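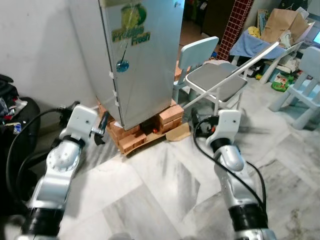 2022-11-20

Cut room notes, Skundora, reel two. Long day, so this is mostly for me and for Apinya when she picks the project up again.

Watched the whole assembly from the top with Duván before touching anything. It runs way too slow up to the ferry argument and then suddenly it's a different, much better film. He wrote it, he directed it and he plays the older brother, so there's always that moment where I suggest trimming one of his own close-ups and wait to see which of the three of him answers. Today it was the director (thank goodness!) and we lost the entire staircase speech. He did ask for it to go in a bin called "maybe" and I've done that, fine.

The twins' kitchen scene is still the headache. Jairo plays both brothers' uncle in the present and the same man in the flashbacks, and in the wide shot his collar is open, then buttoned, then open. I tried hiding it with the reverse on Masaru, take four, and it nearly works, except Masaru looks at the door a beat too early. Take six has the right look but the boom dips in. Could we paint the boom out? Asked Tudur, who said yes, then asked how many frames, and when I said 28 he said yes again but slower.

Things I changed:
Scene 9 now starts on the kettle sound, over black.
Scene 11 and scene 12 swapped. Much happier with this, the lie comes before the phone call now and you lean in.
Scene 14, took out the second laugh. Jairo's first one is so good that the second just sits on top of it.
Shot 704 is out, shot 665 is back in. I know, I know, I fought for 704 all through the last pass.

Sound: the temp music under the funeral is the Ambrosio piano thing and Duván has fallen in love with it, which always happens. I muted it for one playback and the scene held up on room tone and coughing. I'd like Apinya to hear it that way first, before anybody tells her there was a piano.

Project file got cranky after lunch. It relinked 1,427 clips and put three of them in the wrong place -- one was Masaru's wardrobe test, right in the middle of the will reading. Fixed by hand. Saved as a new version, please don't open the old one.

Still open: the end. Duván wants to hold on Masaru in the car until it gets uncomfortable, I want to go out on the line. We cut both. His plays better than I expected, mine is cleaner, and neither of us would budge by dinner time. Tudur gets a look at the two of them next, and if he picks mine I'm buying him lunch.

Picture lock is meant to be February. Titles not started. Ask Jairo about recording the voicemail again, closer to the mic this time.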